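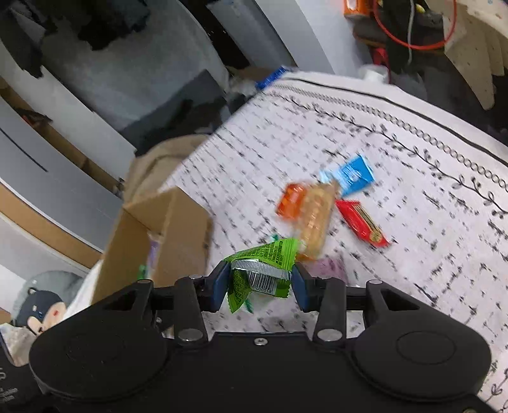

Small green packet, barcode side up. Snacks for the long road.

Threads > Travel > Night buses

I took the night bus from Sturunton to Solberg in January, and I want to write down what I learned. English is my third language, so please be patient with me. 1/

The ride is 11 hours on paper. Mine was longer, as we waited at the mountain pass for the snow plow. The driver told us this in a very calm voice and then turned off the lights. 2/

Food first. There are two stops, and at the second one the kiosk is closed at night. The timetable does not mention it. I had bread and small salty things in my bag, and I was glad for every one of them. 3/

Please do not bring fish. I say this with respect to the gentleman in the row before me. 4/

Seats: the left side has the heater under the window. Your leg becomes very warm and the rest of you does not. I would choose the right side, in the middle, away from the toilet door, which does not close well on the curves. 5/

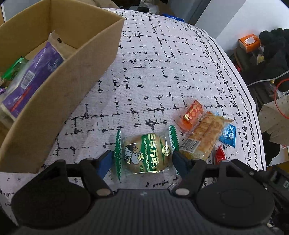
Tyra Sandberg replied that the left side is still better in winter, and that I should put my coat between the leg and the heater. She also wrote that the kiosk opens at 6 in the morning, so the late bus can be lucky.

Thank you, Tyra. I did not think of the coat. I had folded it for a pillow, and in the morning I had the print of a zipper on my cheek. 6/

About the ticket. I bought it at the Jallow counter and paid 4000, the same price as in the app, but the lady at the counter can give you a seat number and the app cannot. Ask for it before you pay. After, she must cancel everything and begin again, and the people behind you will sigh. 7/

Sleep: I got perhaps two hours. I know people who sleep from the first traffic light to the last one, and I do not understand how their necks are made. 8/

In Solberg the bus does not stop at the train station any more. It stops behind the Purnora supermarket, on the side with the loading doors. I walked the wrong way with my suitcase for a good while before I asked. 9/

Margit Ekström asked if I would do it again. Yes, but in May, with thicker socks for one leg only. 10/

I forgot: the water in the bus toilet is not for drinking. The sign is only in one language. 11/

Last updated: February

Related threads
Which side of the ferry has the wind
Packing one bag for two climates
Solberg on foot, with a suitcase
How to ask for a window seat politely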